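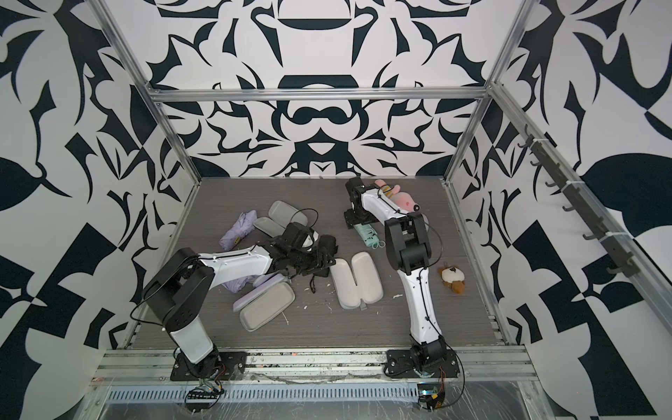
가방 속 잔짐 정리법을 검색하면 대부분 파우치부터 사라고 한다. 나는 그 말을 잘 믿지 않는다. 파우치가 늘면 뒤져야 할 주머니도 같이 늘어난다. 몇 해 전 11월에 Drultier 정리 파우치 3종 세트를 샀다가 결국 안경닦이 보관함으로 쓰게 된 뒤로는 더 그렇다. 그래서 순서를 바꿨다. 먼저 전부 바닥에 꺼내 놓고, 살 것은 맨 나중에 생각한다. 연보라색 접이식 우산 옆에 흰 안경집 두 개가 겹쳐 있는 것처럼, 꺼내 놓기 전에는 같은 물건이 둘이라는 사실조차 모르고 다니는 사람이 많다.

읽는 시간 3분

1. 전부 꺼낸다
가방을 뒤집어 털어도 되지만 안경집이 있으면 손으로 꺼내는 편이 낫다. 안주머니까지 비운다. 영수증은 이때 버린다. "나중에 볼 것" 더미를 따로 만들라는 조언도 흔한데, 나는 그 더미를 나중에 본 적이 한 번도 없다.

2. 접히는 것과 안 접히는 것으로 나눈다
용도별로 나누라는 글이 많지만 가방 안에서는 용도보다 모양이 문제다. 우산이나 안경집처럼 모양이 정해진 것을 한쪽에, 손수건이나 안경닦이 같은 천을 다른 쪽에 둔다. 애매하면 손으로 한번 눌러 본다. 눌러서 납작해지면 천 쪽이다.

3. 우산부터 접는다
우산은 살 사이의 천을 한 장씩 펴서 같은 방향으로 감는다. 대충 말아 끈만 조이면 굵기가 꽤 달라진다. 젖은 우산은 여기서 빼고 완전히 말린 다음에 넣을 것. 방수 주머니에 넣으면 괜찮다는 말도 있는데, 가방은 괜찮을지 몰라도 우산에서는 냄새가 난다.
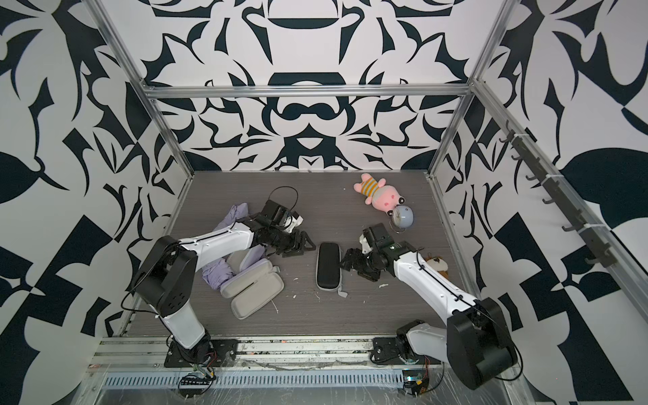

4. 안경집은 하나만 남긴다
안경과 선글라스를 다 들고 다닌다면 두 개가 맞다. 그게 아니라면 빈 것은 집에 둔다. 열어 보지도 않고 "아마 뭐가 들었겠지" 하며 도로 넣는 경우가 제일 많으니 꼭 열어 본다. 가방 바닥이 딱딱하면 안경집 밑에 천을 한 장 접어 깐다. 2000원짜리 손수건이면 충분하고, 전용 완충 패드는 써 봤지만 차이를 모르겠다.

5. 다시 넣는다
긴 것은 옆면에 세우고, 안경집은 가운데, 천은 남는 틈에 넣는다. 가방을 들고 계단을 한 층 내려갔다 온 뒤 다시 열어 본다. 우산이 쓰러져 있으면 반대쪽 옆면에 세워 본다. 그래도 쓰러지면 가방이 우산에 비해 너무 넓은 것이니 천을 옆에 끼워 받친다.

Fatima Briggs가 쓴 정리 안내서에는 이 과정을 매일 저녁 하라고 되어 있다. 나는 일주일 해 보고 그만두었다. 가방을 바꿔 들 때와 비 온 다음 날, 그 정도면 된다. 파우치는 다섯 단계를 다 해 본 뒤에도 굴러다니는 물건이 남을 때 하나만 사면 된다.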